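About Drestent

Drestent is a small language school on the second floor of the old post office building in Belmonte. We teach Italian, Greek, French and English to anyone over the age of five, and we've been doing it long enough that some of our first pupils now drop their own kids off on the way to work.

Annunziata Zanetti opened the school with one classroom, a borrowed blackboard and a single evening course in Italian for newcomers. She still teaches that course! It runs every winter, starting in December, and it fills up faster than anything else on the schedule. Last year we had 336 learners in all, and we love how mixed the groups get: retired nurses next to bakery apprentices, whole families on the same bench.

How we teach

We talk first. Grammar comes along soon enough, but from the very first lesson you'll be asking for directions, ordering soup and complaining about the weather (a great way to learn adjectives). Groups are never bigger than 20, and the beginner groups are usually a good deal smaller. If you miss a class, come to the same lesson with another group that week, just tell the office.

Children under eight learn through songs, cooking, puppets and lots of letter games. Myrto Chatzigeorgiou, who runs our Greek program, has the little ones building words in two alphabets at once, and it's a joy to hear them argue over which letter makes which sound.

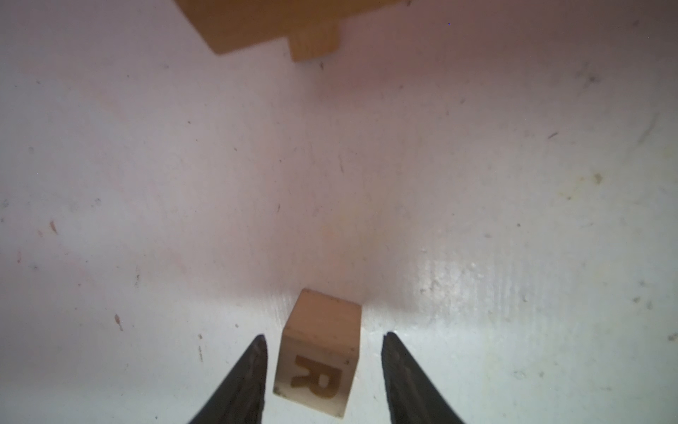 R is for river, rabbit and roof.

Our teachers

Myrto came to us from a primary school in Gernitz and brought a huge collection of picture books with her. Apolline Deschamps teaches French at every level and leads the Thursday-style "long table" lunches, where you bring a dish and leave your first language at the door. Gemma Zuccaro looks after English and exam preparation, and she is wonderful with teenagers who swear they can't spell. Aldo Barbieri keeps the office running, answers the phone and will find you a place in a class even when the list looks full.

The library

Down the hall there's a reading room with novels, comics, cookbooks and audio courses in all four languages. Learners can borrow 2 items at a time, for three weeks. The comics go out most, so ask Aldo to put your name down.

Come and try a class

Your first lesson is free, at any level, in any language. The next open house is on 09/06/2026's autumn program launch, and there will be coffee, short sample lessons and a story hour in Greek. Our door is on the Stomeck Street side, next to the bicycle racks.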